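Section 4. Opening the tower and fitting memory

Set aside 26 minutes for this section, or an evening if you are the sort of person who loses screws. You will need a Phillips screwdriver, a dish for the screws and the memory sticks from the Clavdale parts bag. Leave the sticks in their sleeves until step 6. They do not benefit from being admired.

CAUTION: Shut the computer down, unplug the power cord and hold the power button in for a few seconds. "Asleep" does not count as off.

1. Clear a table. A big one.

2. Unplug everything from the back of the tower. Take a photo first if you doubt your memory, and you should.

3. Lay the tower on its side with the removable panel facing up. If you see feet, you have it wrong.

4. Take off the side panel and put it somewhere you won't step on it.

5. Touch bare metal on the chassis before touching anything else. Repeat whenever you come back from the carpet. 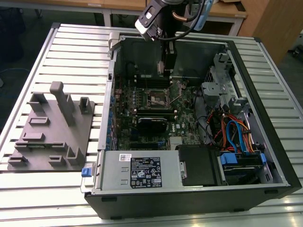

6. Find the memory slots, the long parallel ones next to the processor socket. Push the clips open and line up the notch in the stick with the bump in the slot. It fits one way only — people have tested this with great determination.

7. Press straight down on both ends until the clips close. It takes more force than feels polite.

NOTE: If the processor is out, keep fingers, sleeves and screwdrivers away from the empty socket. Bent contacts are not covered under the Nosto service plan, however sincere the letter.

8. Check that no cable has been pulled loose, especially the SATA cables to the drive. They come off quietly and you find out later.

9. Count the screws in the dish. Then look under the dish.

Do not open the power supply, for any reason, including curiosity. Its label has warning icons on it and they mean you.

If the tower beeps at you on restart, go back to step 7 and press harder. If it still beeps, see Section 9 or write to Damián Zúñiga at the parts desk, quoting form 2687.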